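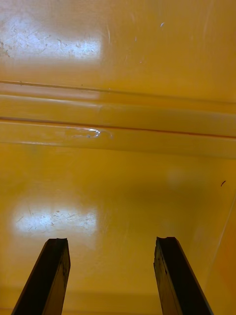 Junio de 2023
Por la redacción de Witgate

Arsen Maksymiv me recibe con las manos ocupadas, como casi siempre, según me cuentan después sus compañeros. Lleva una pila de cajas que le llega a la barbilla y me pide, muy amable, que le sujete la puerta con el pie. Así empieza nuestra conversación, sin café y sin sillas, en el almacén que Tronura tiene a las afueras y desde el que se reparten a tiendas de barrio pedidos pequeños de tornillería, menaje y papelería. El café llegó después, y fueron dos.

Yo había ido a hablar de recipientes. Sé que dicho así suena a poca cosa, y en la redacción me miraron un poco raro cuando lo propuse, pero quien haya intentado alguna vez poner orden en un trastero sabe que todo acaba dependiendo de eso: de en qué metes las cosas. Arsen se encarga desde hace años de las cajas, cubetas y bandejas de la casa, las compra, las lava, las numera, las jubila, y habla de ellas con un cariño que se contagia bastante rápido.

«Cuando entré aquí se usaba cartón para todo», recuerda. «El cartón es estupendo, yo no tengo nada contra el cartón, pero en cuanto llega el otoño y la gente entra con los zapatos mojados y deja las cajas en el suelo, se te deshace por abajo. Un octubre perdimos un pedido entero de bisagras porque se abrió el fondo en mitad de la rampa. Aquello fue un río de bisagras. Todavía sale alguna cuando barremos».

De aquel octubre vino la decisión de pasarse al plástico rígido, y del plástico rígido vino el color. Tronura tiene ahora 3694 recipientes en circulación, contados por él mismo en el último inventario, y una buena parte son de ese amarillo tirando a naranja que tanto se ve en los almacenes, brillante, casi de yema de huevo. Le pregunto si lo eligió él.

«Lo elegí yo y me llevé alguna discusión», se ríe. «Querían gris, porque el gris es sufrido. Pero es que en una cubeta gris se te pierde una arandela y no la encuentras ni rezando. En la amarilla metes cualquier cosa oscura y la ves desde lejos. Una pieza negra sobre ese fondo canta muchísimo. Y además, mire, a las siete de la mañana en enero se agradece un poco de color».

El inconveniente, reconoce, es el brillo. El acabado pulido devuelve la luz de los techos, y según dónde te pongas tienes un rectángulo blanco justo encima de lo que estás buscando. Lo cuenta inclinando la cabeza a un lado y al otro, como hace todo el mundo allí sin darse cuenta. Intentaron girar las mesas, luego intentaron poner pantallas difusoras y al final se quedaron con lo más sencillo, que es mover un poco la cubeta. «Las mates no tienen ese problema, es verdad, pero agarran la suciedad. Una lisa la limpias con un trapo y agua con jabón y en un minuto estás con la siguiente».

- ¿Y los arañazos?

Aquí Arsen se pone serio, o todo lo serio que se pone él. Los arañazos son su tema. Coge una de las que tiene apartadas y pasa la uña por la pared para que yo oiga cómo suena.

«Los finitos, los que se cruzan en todas direcciones, esos no me preocupan nada. Es uso. Una caja que lleva un año trabajando tiene que estar así, y donde más se notan es donde le da la luz; en cuanto la mueves a la sombra parece nueva. Las marcas blancas pequeñas, como un roce seco, tampoco son grave. Lo que miro es si al pasar el dedo se engancha. Si se engancha, ahí hay una muesca, y donde hay una muesca un día habrá una grieta».

El dedo es todo su método, dice, aunque luego me enseña una libreta de tapas blandas donde apunta el número de cada cubeta retirada y el motivo. La letra es diminuta. Leo «esquina», leo «fondo», leo «pisada por carretilla» tres veces en la misma página, y él cierra la libreta con cierta discreción.

Le pido que me explique en qué se fija al comprar, porque imagino que a más de un lector le vendrá bien para casa. Me contesta con una palabra que yo no esperaba: los nervios. Se refiere a esos relieves que van moldeados en la pared de muchos recipientes, a veces una sola franja con un escalón por arriba y otro por abajo. Yo los tomaba por adorno.

«¡Qué va! Una pared lisa y grande se abomba en cuanto la cargas», me dice, y aprieta con las palmas para hacerme la demostración. «El nervio la sujeta. Cuando voy a ver a un proveedor, lo primero que hago es empujar la pared con el pulgar por encima y por debajo del relieve. Si cede mucho, le doy las gracias y me voy. También miro que el escalón sea redondeado, que si es un canto vivo se llena de porquería y no hay cepillo que entre».

Durante una temporada compraron unas cubetas más baratas, del modelo Janholm, y Arsen, que es hombre justo, no quiere hablar mal de ellas. Eran ligeras y apilaban bien. Para papelería todavía las usan. Para la tornillería, en cambio, se quedaban cortas de pared, y al cabo de unos meses las de abajo de la pila se abrían hacia fuera y ya no encajaban con nada. Las cambiaron poco a poco, de cinco en cinco, según se iban rindiendo.

El cambio grande fue el verano pasado, con el pedido de la cadena MacDonald, una familia de ferreteros que tiene tiendas en varias provincias y que pedía unas 4000 referencias distintas, muchas de ellas en cantidades ridículas. Seis tiradores de un tipo, una docena de tacos de otro. «Ahí entendí que el recipiente grande es una trampa», dice. «Metes poca cosa en un sitio muy ancho y te pasas la mañana mirando el fondo vacío y persiguiendo lo que se ha ido al rincón. Compramos 900 cubetas pequeñas y en una semana se notó en los hombros de la gente, que ya no iba doblada».

Paramos un rato para ese segundo café. Arsen me habla de su madre, que guardaba los botones en latas de galletas, y de cómo de niño le dejaba ordenarlos por tamaños las tardes de lluvia, y luego por colores, y luego otra vez por tamaños. Sospecha que de ahí le viene todo. En su casa, confiesa, el armario de las herramientas está hecho un desastre, y su mujer se lo recuerda con bastante frecuencia, sobre todo delante de visitas.

Antes de irme le pido algún consejo para quien quiera empezar por un cajón, o por el garaje entero si está valiente. Se lo piensa de verdad, apoyado en la mesa, mientras al fondo alguien arrastra una pila de cajas.

«Que vacíe primero y compre después. Todo el mundo lo hace al revés, va a la tienda, vuelve con doce cajas preciosas y entonces mira qué mete. Y que las compre de fondo claro o de color vivo por dentro. Y que no las llene hasta arriba - con dejar tres dedos basta, que por algo hay que meter la mano. Ah, y que las lave de vez en cuando, hombre, que son cajas pero también se merecen un agua».

Me acompaña hasta la puerta y, ya en la rampa, se agacha a recoger algo del suelo. Era una bisagra.

COMENTARIOS (4)

Lola_trasteros: ¡Qué maravilla de entrevista! Llevo toda la mañana apretando con el pulgar las cajas del garaje y la mitad no pasan la prueba.

Benito R.: Trabajé muchos años en un almacén de recambios y lo del color es cierto. Nosotros las teníamos azul marino y las arandelas negras eran un suplicio. ¿Podría decir Arsen con qué jabón las lava? Yo usaba lavavajillas y me quedaban pegajosas.

Arsen M.: Hola, Benito. Jabón neutro, muy poquito, y aclarar bien con agua templada. Si quedan pegajosas suele ser que sobra jabón. Un saludo.

marisa.p: Mi abuela también guardaba los botones en latas de galletas. Y yo las abría siempre buscando galletas.

Contacto: escríbanos a la redacción | © 2023 Witgate. Todos los derechos reservados | Volver arriba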